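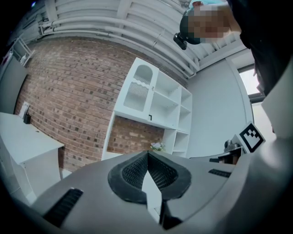 Reviewers of an earlier draft wanted to know why a chore as dull as tidying a shelf deserved a section of its own, and Setsuko Hattori went further: a machine that needs a person standing by to rescue it, she wrote, has added a chore to the household and removed none. We have tried to answer her in what follows and have managed it in part.

Figure 1. View from the hand-held gripper during work in the Cabrera room, with a fiducial marker on the right side of the tool and a white shelving unit against the brick wall.

4.2 Putting things back

The tidying task sounds like nothing. An object is out of place, it has a place, and the policy must unite the two. People do this while on the phone. Our policy, trained on demonstrations given with the hand-held gripper and then run on the arm described in Section 3, does it with the full concentration of somebody defusing a bomb, and with a less comfortable success rate.

We ran 100 trials in the Cabrera room. A trial counted as a success if the object ended up in the right compartment, upright where upright made sense, and released. The last condition was added after the first afternoon, when the policy placed a mug perfectly and then declined to let go of it until the time limit. Under the rules as first written this was a triumph.

Of the 100 trials, 22 needed a person to step in. We do not count these as partial successes. The usual practice is to award some credit for reaching, some for grasping and some for good intentions, and we understand the appeal, but a sponge held in midair has not been put away. Kavinda Jayawardena, who scored the trials, was instructed to be as generous as a tired parent.

Failures fell into a few kinds. The most common was a grasp that looked sound and slipped on the way up, nearly always with soft packaging. Next came collisions with the edge of a compartment. The demonstrators learned to tilt the wrist on approach without noticing they were doing it, and the policy copied the tilt for compartments at chest height but lost it lower down, where there were fewer demonstrations to copy. The remaining failures were hesitations, in which the arm moved toward one compartment, reconsidered, and moved toward another. Two of these went on until the time limit. We have all done this in front of an open refrigerator, though seldom with funding.

Speed is the other sore point. Ezequiel Cantero did the same task by hand as a reference and was finished long before the arm had settled on its first grasp. We then asked him to do it with the gripper, which slowed him down a good deal and improved his opinion of the policy. Part of the gap therefore belongs to the tool: two fingers are a poor substitute for a hand, whoever is on the other end. We suggest that chore studies report this middle condition - a person, restricted to the robot's gripper - alongside the bare-handed one. It is cheap to collect and it separates bad fingers from bad judgment.

4.3 Does it carry over to the shop floor?

The Sorkley bench task replaces mugs and sponges with small parts that go back into bins after a shift. We expected it to be harder and it was mostly just less forgiving. The parts are rigid, which helps, and they look alike, which does not. Qianru Peng relabeled the demonstrations twice before we were satisfied that the humans had been sorting correctly in the first place.

With 5 added demonstrations per bin the policy stopped confusing the two shortest parts, but it never learned to deal with a full bin. It would set the next part on top of the heap, watch it roll off, and go on to the one after that. Marcelino Rivas pointed out that the night crew does the same. We have left full bins out of the main comparison and report them separately in the appendix.

As to Hattori's objection, the person standing by in our trials was idle for most of the session but could not leave, and that time is a real cost. We have no measure of it that we trust. A fair one would have to say what else the person could have been doing, such as putting the mugs away.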